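Workshop Tips: Looking After a Hand-Held Gripper

Filed under: Small machines, Bench care
Last revised 7 Nov 2019

These notes cover the two-finger hand-held gripper with plastic fingers and a camera mounted behind them. They were written for the Mandagi pattern and apply with small changes to the Stesodar. Motorized versions have their own lubrication schedule, which is on a separate page.

Before you start

Disconnect the cable at the handle end first, then at the computer. Pull on the plug body. The handle socket on the Mandagi is soldered straight to the board and does not tolerate sideways load.

Have ready a soft brush, a lint-free cloth, isopropyl alcohol at 70 percent, a hex driver that fits the finger screws, and a shallow dish for hardware. Work on a hard, flat surface. Screws this small vanish in carpet, and a magnet will not bring back the brass parts.

Cleaning the fingers

Matte black plastic holds dust, mostly along the upper edges of the pads and inside the screw holes. Brush toward the tip so that the dirt does not end up in the slide. Wipe the inner faces with a damp cloth and let them dry with the jaws wide open. Do not use acetone on printed parts — it softens some plastics and leaves others untouched, and the color gives no clue as to which you have.

If an inner face has gone shiny, it will let smooth objects slip. A few light strokes with 400 grit paper on a flat block will bring the surface back. Finish with 1000 grit if you handle anything that marks easily. Keep the block flat against the pad. A rounded pad grips along one line only and has to be replaced.

Threaded inserts

Most loose fingers come down to a loose insert. The brass ring should sit level with the plastic or slightly below it. If it stands proud, the finger rocks on it no matter how tight the screw is.

To reseat an insert, remove the finger, rest it on scrap wood with the insert facing up, and press with a soldering iron set to the temperature given for your plastic. Let the weight of the iron do the work. Stop as soon as the ring is level, take the iron straight up, and lay something flat and cold on it until the plastic hardens. An insert that turns with the screw has lost its grip on the plastic. Reheating it once is reasonable. After that, replace the part.
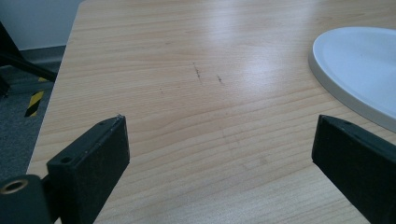

Checking the opening

Open the jaws to the stop and compare both sides. The fingers should stand at the same angle and the same distance from the center line. A difference you can see by eye is usually one of these:

A mounting screw backed out by part of a turn.
Dirt packed behind the stop.
A linkage pin put in from the wrong side (common after a first rebuild).

Close the jaws on a strip of paper and pull. The paper should drag evenly over the full width of the pads. If it pivots, one pad is out of square. Loosen both screws on that finger, close the jaws lightly so that the pads line themselves up, and tighten a little at a time, alternating between screws.

Screws

Use a removable threadlocker, and only where metal meets metal. Keep it off the plastic, where it can cause cracks weeks later. The Cosel kit ships with 11 finger screws, and the longer ones go in the rear holes. A long screw in a front hole bottoms out before it clamps, so the finger feels tight on the driver and still moves.

Camera position

Clean the lens last, with a dry cloth. Both fingertips should enter the picture from the lower corners by equal amounts. If one shows more than the other, check the bracket before touching any software setting. A bent bracket can be straightened once — after that, fit a new one and repeat the calibration.

Storage

Store the tool with the jaws open. Springs left compressed from June to the fall come out weaker, and the closing force has to be set again. Hang it by the handle, never by a finger. The Zetania case is deep enough, but its foam presses on the lens, so cut a relief in it before first use.

See also: Replacing the slide rail; Printing spare fingers; Which grease for which plastic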